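Yeoman Community Laundry and Clothing Exchange
Progress report to the Cedeo Fund, second period

Summary

We said in our application that a free laundry and clothing exchange in Mokullow would reduce the amount of usable clothing going to landfill and would save low-income households money. At the end of the second period we can show that people use the service. We can't yet show either of the other two things, and we'd ask the Fund to read the rest of this report with that in mind.

Use of the service

The exchange recorded 301 visits between February and June. The figure comes from the sign-in sheet at the front desk and counts visits, so a family that came every fortnight appears many times over. We were asked at the last review for a figure for individual households. The sheet doesn't collect it, and we are reluctant to start asking for addresses when half the appeal of the place is that no one has to fill in a form.

Evening opening was trialled for 16 weeks. Attendance was good at first and fell away once the weather turned. The interim note we sent in April called the trial a success, which was premature. We would now call it unproven and would not want it rolled out at Alirness on the strength of those early weeks.

Clothing diverted from landfill

Our original target was set in kilograms. We have been weighing donations as they arrive, and the total looks healthy. The trouble is that weight in tells you very little. A good share of what is dropped off is stained, pilled or missing a zip, and goes out again in the rag bags. Until we weigh those bags as well, any claim about diversion is a claim about how generous Mokullow is with its old jumpers.

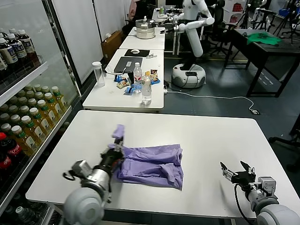
We have asked Yeoman's waste contractor for collection weights and been told these are only available for the whole site. A second set of scales would cost less than the time already spent on the emails, and we propose to buy one from the small equipment line.

Savings to households

The figure of $23 per household per week quoted in the application came from a study of coin laundries in a much larger city. We no longer think it should be used. Mokullow has one laundromat, its prices are lower, and several of the people we spoke to were washing by hand before we opened and so weren't paying anyone. Their benefit is real but it isn't a dollar saving, and adding it to the total would flatter us.

Machines and running costs

Of the new washers, 2 were out of service for most of May while we waited on door seals. The supplier's brochure describes them as commercial grade. We would like to see that term defined before we order the same model again. Power costs are over budget, mostly the dryers, and the solar offset promised by the landlord has not appeared on any bill so far.

Alirness

The application assumed a second site would open at Alirness in the coming year. The hall is available and the local interest seems genuine, although it has been measured so far by an online poll with no limit on repeat votes. We recommend holding off on the lease until the rag weights are in and the Mokullow machines have run through one full winter.

Requests to the Fund

Approval to move the unspent signage money to scales and spare parts.
Removal of the household savings figure from the published project page.
An extension of the Alirness decision to the end of the third period.

The income and expenditure statement is attached separately. The power bill for June had not arrived when it was prepared.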